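Flat-pack stools: is the screw really necessary?

Several of you wrote in after the December issue to ask whether those white plastic stools with the push-in legs are worth the money. The Kinnear catalog calls them "tool-free." I have my doubts about anything sold as tool-free, and so does Imani Dvorak, who bought 5 of them for the reading room at Bestden and has been tightening them ever since.

The idea is simple enough. You get a molded seat and four round legs, you turn the seat upside down on a table, and you push each leg into the collar at its corner. The ribs on the underside are supposed to keep the seat stiff. Maybe they do. My complaint is with the corners, where all the wobble comes from.

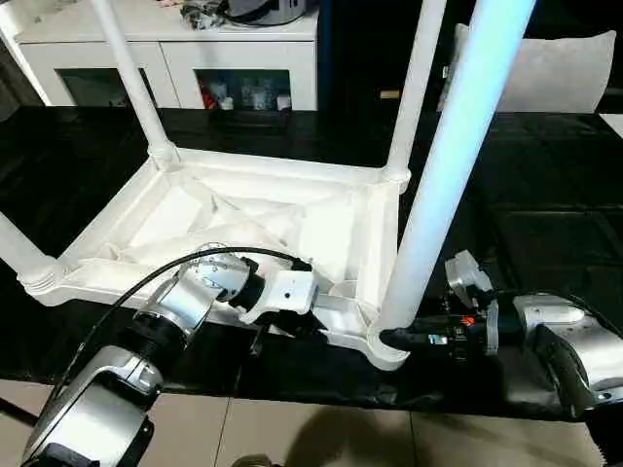
Gil-soo Chae swears by one screw per collar, driven in at the base of the leg while the seat is held firmly against the table. He says his have stayed put for 2 years. I would like to see those stools after a school group has been through – he keeps them in a spare bedroom. Still, a screw is cheap, and I can't think of a case where it made a joint looser.

What I don't buy is the advice on the Poltetden leaflet to "tighten until it stops." Plastic doesn't stop. It gives a little, then a little more, and then the screw spins for good. Use a low setting and quit early.

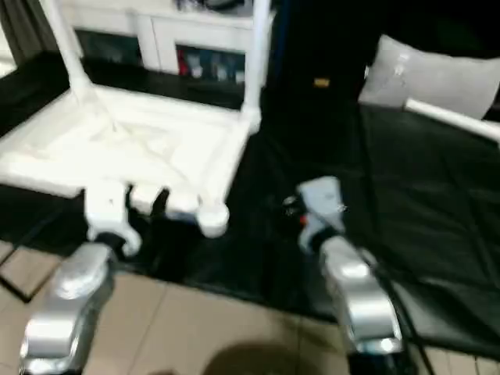 Do put something over the table first. A dark cloth is handy for finding white parts, though it will slide if you lean on the seat, and an upside-down stool gives you plenty to lean on. Keep the near rail where you can get a hand on it.

As for the claim that one of these holds 377 pounds, I have asked Kinnear twice how it was tested and had no answer. Wellington Vasconcelos wants to order a batch anyway. If you are going in with him, speak up before the next issue, and ask whether the screws are included.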